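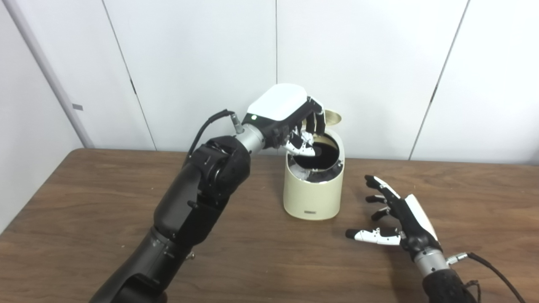

Page last changed on a Friday in December

I have been using the same small tabletop trash bin for a while now, and two people have asked me which one it is and whether it's worth having, so I'm putting the answer in one place.

It's a short round bin, cream-colored, with a hinged lid. The shop that sells it is Valham and the model is called Utora. It comes in cream and a dark green. I bought cream. The color is a little warmer than it looked on the Valham site, closer to beige in some light, and it goes with a brown table well enough. There's a small label low on the front that I would have left off, but I don't notice it anymore.

The reason I wanted a bin on the table at all is that I do paper jobs there. I sort mail, I cut up old notes, I wrap things to send. I used to make a pile at the corner of the table and carry it to the kitchen when I was done, and most days I didn't carry it. The pile stayed until I needed the space. A bin on the floor didn't help much. I missed it, or I pushed it under the table with my foot and forgot about it.

With the bin standing in the middle of the table, the paper goes in as I work. I leave the lid all the way open while I'm sorting and close it when I stop. The inside of the lid is a gold-tan color, which I didn't expect from the outside. It stands up by itself when it's fully open. If I only open it halfway it falls shut again, and that took some getting used to.

Now the bags, which is what most of this post is about.

Utora doesn't come with bags, and Valham's page says to use "standard small liners." That doesn't mean much. The first ones I bought were too narrow and split when I pulled them over the rim. The second ones were so long that the extra plastic hung down the outside, and the lid wouldn't sit right over it. I cut them down with scissors for a few weeks. It worked, but I didn't want to do it every time.

The ones I use now are plain black liners from Sfakianakis, the hardware store near the bus station. They come on a roll of 78, which is an odd number, and the roll costs less than the box of white ones at the supermarket. They're thin. For paper that doesn't matter. I wouldn't put coffee grounds or anything sharp in one.

This is how I put a bag in:

Open the lid all the way first.

Shake the bag open and push it down to the bottom with your whole hand, so there isn't a pocket of air under it.

Fold the top edge over the rim, starting at the hinge and working toward the front.

Run your fingers around the inside once and press the plastic against the wall.

Close the lid and see if it goes down flat. If it doesn't, there's a fold of plastic bunched up near the hinge. Open it and smooth that part again.

The step I used to skip was pushing the bag to the bottom. If it isn't down there, the first few pieces of paper sit on top of the air and the bin seems full when it has hardly anything in it. Then you press on the paper, the bag slides down, and the edge comes off the rim and drops inside. I did that more times than I want to say.

Crumpled paper takes up a lot of room. A sheet folded flat takes up almost none. I know this and I still crumple it. When the bin looks full I put my hand in and press everything down, and that usually gets me another day or two. After that I change the bag whether it needs it or not, on the same evening I take out the kitchen trash. 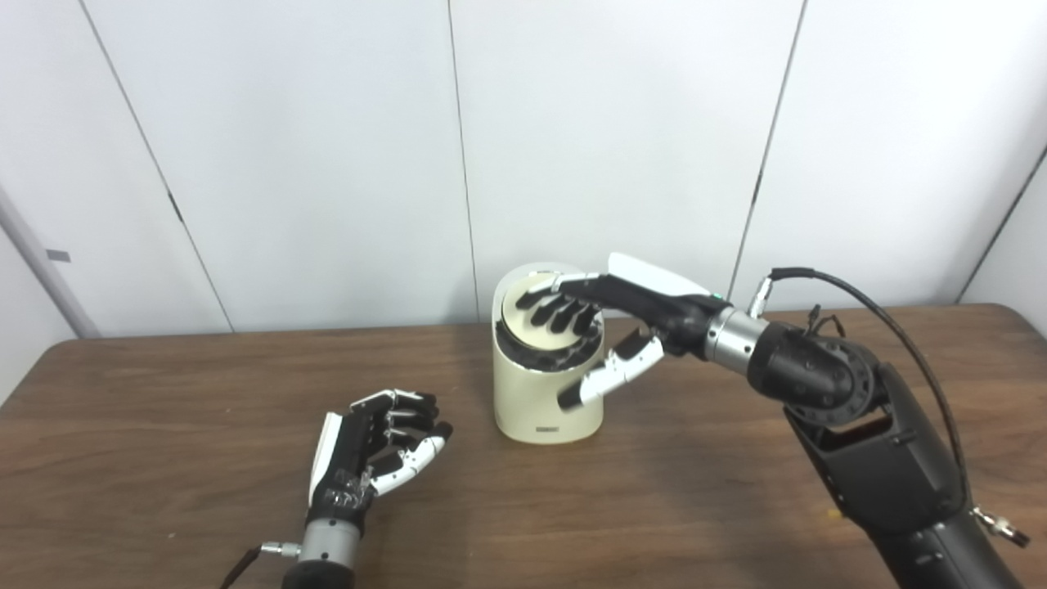 The lid needs a push to close properly. If you just let it drop it comes down most of the way and stays slightly up on one side. Press on the top with your fingers until it's level. I thought something was wrong with mine at first and wrote to Valham about it. They answered the next day and said the fit is meant to be snug and would loosen with use. It has loosened a little. I'd still call it stiff.

I can see why they made it that way. A loose lid would rattle every time somebody bumped the table, and this one doesn't. But if you want something you can open and shut with one finger while you're holding a potato peeler, you should look at a different kind. I use mine open for an hour and then closed for the rest of the day, so the stiffness isn't a big problem for me.

Cleaning it is simple. I take the bag out, wipe the inside with a damp cloth and a drop of dish soap, and leave it upside down on a towel with the lid hanging open. The outside picks up fingerprints, mostly around the top where I press. A dry cloth takes them off. Ink is harder. I got some blue pen on the side in the first month and there is still a faint mark, which I keep turned toward the wall.

I tried one other bin before this, a square one from Sodari. I'll mention it since it comes up in searches next to the Utora. It was cheaper and it held more. The lid came off completely, which meant I had to put it down somewhere, and it took up as much of the table as the bin did. The corners were also hard to wipe. I gave it to my sister and she keeps clothespins in it. For clothespins I think it's better than mine.

A few smaller things, for anyone deciding.

It's light. With nothing in it you can knock it over with a sleeve. Some people put a flat stone under the bag. I tried that, and the stone slid around when I carried the bin, so I took it out again.

The base has a curved edge, and dust collects on the table in a ring right where the curve starts. I lift the bin and wipe under it when I wipe the table.

It doesn't keep smells in the way a kitchen bin with a tight seal might. I've only tested this once, with an orange peel, and I could smell orange the next morning. I don't put food in it now.

The hinge is the part I'd worry about over time. It's been fine so far. I open it from the front edge and try not to lean on the lid when it's up, and I've asked everyone else in the house to do the same, with mixed results.

As for size, Valham lists the sheet-paper capacity as "up to 400," and I don't know what that's supposed to be 400 of. I can fit in the scraps from an evening of sorting with some space left over. When I cleaned out the filing drawer in the fall, it filled up over and over, and I gave up and used a grocery bag on the floor. It's a bin for small daily trash and it shouldn't be asked to do more than that.

I paid 14 dollars for it on sale. The regular price is higher, and I don't think I would have paid it for something this small. If you're not in a hurry, wait. They seem to put the cream one on sale more often than the green.

One correction to the earlier version of this page: I wrote that the Sfakianakis liners have a drawstring. They don't. I was thinking of the kitchen ones from the same shelf. To close the small ones you gather the top and tie it in a knot, and you need to leave enough plastic above the paper to do that. If I've let the bin get too full, I twist the top and use a rubber band from the mail.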